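Floltine puts its book rack and desk tray on sale together in January

LOSTON. Hello from the Floltine workshop! I'm Grethe Þorgeirsson, I design most of what we make, and I get to write the announcements when I'm the one who's been nagging everybody about the product. So here goes: starting in January you can buy the Gitel book rack and the Vlad desk tray as a pair, in white, from our Loston shop and from the stores that already carry our shelf brackets.

The pair came out of my own bad habits. I read at my desk, I eat at my desk, and I stack whatever I'm halfway through in a pile that slides over every time I pull one out of the middle. I wanted the books standing up where I could grab them, and one flat place for keys and mail and the pen I can never find. That was the whole brief (Kári says it was shorter than my grocery list).

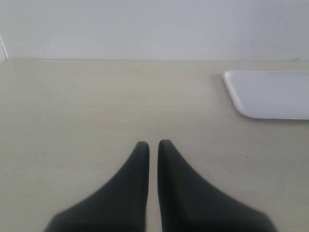

Color took us longer than the shape did. We had a gray sample, a very loud green sample, and a white one that I kept going back to, mostly on account of the tables people told us they own. So many of them are light! A cream top with a bit of faint streaking in it, the odd dark speck you keep trying to wipe off, you know the kind. White sits quietly on a table like that, and the gray looked like office supplies. The green lives in my garage now.

The rack is thin metal rod, coated white, on a rectangular base. The dividers are set at a slant, and I'll happily talk about that slant to anyone who stands still long enough. Books in a straight-up rack flop whichever way they please once you take one out. Lean them all in the same direction and they stay put, and you can read the spines without tipping your head so far. It suits paperbacks best. Big art books are too heavy for it and I'd keep those on a shelf.
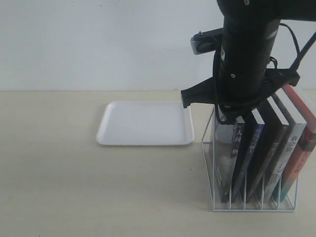

We went through 10 versions before the spacing felt right. Early on the slots were so tight you had to push, and a push is how you bend a cover. Then we overdid it and everything sagged. Kári Thygesen, who runs our metal bench, bent most of those by hand and only complained about two of them.

"I took the last one home and my daughter filled it before I had my coat off," Kári told me. "I never got it back, so I made another one."

The tray has rounded corners and a low rim, low enough that you can slide a letter off it without catching an edge. You can use it next to the rack or carry it off to the hallway. We sell them separately too.

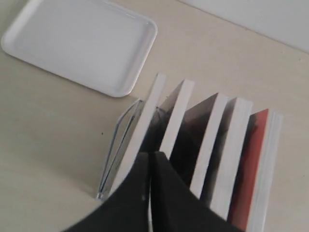

Floltine News, No. 146

The first batch is 300 pairs, all packed here in Loston. If they go quickly we'll make more in the spring, and I'd love to hear what color you'd pick (please don't say green). Stores that want a sample pair can write to me at the workshop, and I'll answer it myself, usually before 10 in the morning.
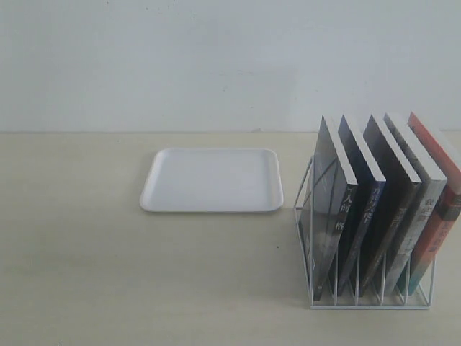 Five paperbacks in the white wire rack, with the tray to its left.

Press contact: Grethe Þorgeirsson, Floltine, Loston. Samples and review pairs on request.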